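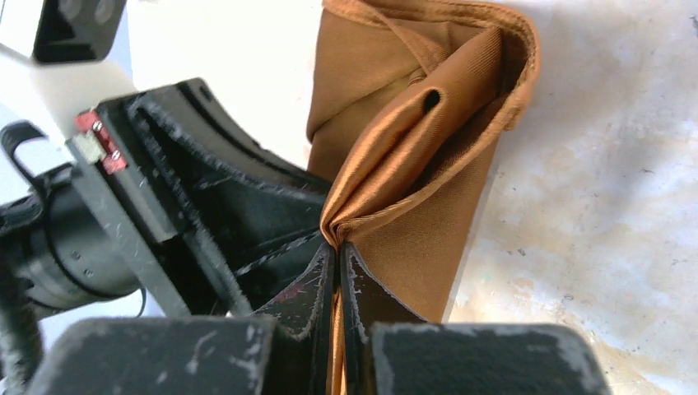 Brown ribbed fabric with a stitched hem. The little puckers along the edge are what we're dealing with today.

I put off hemming slippery fabric for years. Cotton, fine. Denim, fine if I swore at it. But satin slid around under the presser foot like it had somewhere else to be, and every hem I made came out wavy. Then I needed napkins and a table square for my sister's anniversary dinner in February, and I was too cheap to buy them, so I finally sat down and worked out a method I can repeat.

What you need

Your fabric, cut to size plus an inch all the way around
A fresh fine needle (I use a size 70)
Polyester thread in a matching color
Glass-head pins or wonder clips
Spray starch - I like the Drallico one because it doesn't flake
A scrap of the same fabric for testing

Please don't skip the scrap! I once chewed up the corner of a finished piece because I went straight in with the wrong tension, and that bit of satin came from a shop in Munro that has since closed.

Step 1: Starch it first

Wash and dry the fabric the way you plan to wash it later, then lay it flat and spray it lightly. Let it sit for 5 minutes before you press. Use a low iron and a pressing cloth, and lift the iron up and down instead of pushing it along. Pushing stretches the edge, and a stretched edge is where your waves come from. Two light coats beat one soggy one.

Step 2: Fold and press

Turn the edge over half an inch to the wrong side and press. Turn it over another half inch and press again. Do one whole side before you think about the next one. I keep a strip of card with a line drawn at the half inch and fold the fabric right over it (mine is cut from a cereal box and has lasted ages).

Step 3: Corners

Open out the folds at each corner and you'll see the crease lines making a little grid. Fold the corner in on the diagonal so it passes through the inner crossing point, press, trim the tip to a quarter inch, and fold the sides back in. It looks wrong right up until the last fold.

If your fabric is thick, leave a bit more when you trim. I've snipped too close and had threads poking out after one wash.
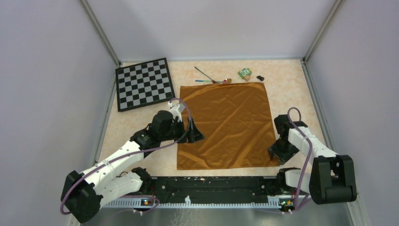
Copper-brown satin laid out flat. Soft wrinkles like these need pressing before you measure anything.

Step 4: Stitch

Set your stitch length to 3 and drop the top tension a notch. My old Nernix likes it lower than the manual says, so go by your scrap. Start in the middle of a side, never at a corner, and hold both thread tails behind the foot for the first few stitches so they don't get sucked down.

Then go slowly. Keep the fabric gently taut in front and behind, but let the feed dogs do the moving. At each corner, stop with the needle down, lift the foot, pivot, carry on.

Fixing puckers

If you still get puckers, try a new needle before you touch anything else. After that, loosen the tension a bit more and test again. Tissue paper under the seam also works wonders, and you just tear it away afterward. I did all 6 of my napkins that way and only unpicked one side.

Give the whole thing a last press from the back and hang it over a chair overnight. Next month I'm doing rolled hems on the Madau voile I've been hoarding, so if you have a rolled hem foot, dig it out.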